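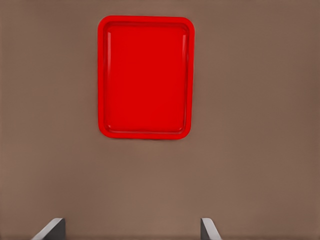 Reset Checks Before a Simulated Tray Task

Applies to: Umorano task set, wrist view
Maintained by: Thu Dương
Last revised: 4/5/20

Every episode starts from a known state. If the start state drifts, success rates from two runs cannot be compared, even when the policy and the seed list are the same. Complete the steps in order.

1. Load the task file and step the simulator until all bodies are at rest. The default is 14 steps. Do not record during settling.

2. Confirm that the tray is empty. Query the contact list for the tray floor. Any contact other than the support surface fails the reset.

3. Open the gripper fully. Both fingertips must be visible in the wrist view and clear of the tray rim. A fingertip that overlaps the rim at step zero is a failed reset, whether or not the contact solver reports a touch.

4. Check the tray pose against the task file. Position tolerance is 5 mm and rotation tolerance is 3 degrees. Measure from the center of the tray floor. The rim is rounded and gives inconsistent readings.

5. Save one still from the wrist view before the first action and store it with the episode log.

Failed resets

Discard the episode and draw the next seed. Do not move the tray by hand to bring it within tolerance. Log the failed seed with the step number that rejected it. The November batch had 368 episodes and no rejected seeds on record, so its reset rate could not be computed.

Surface and lighting

Keep the support surface a single matte color unless the task file calls for randomization. With a glossy tray, leave the reflections on. Policies trained with them turned off are reported under a separate heading.

Changes to tolerances go to Trinh Quách for review. Until a change is merged, use the values in step 4.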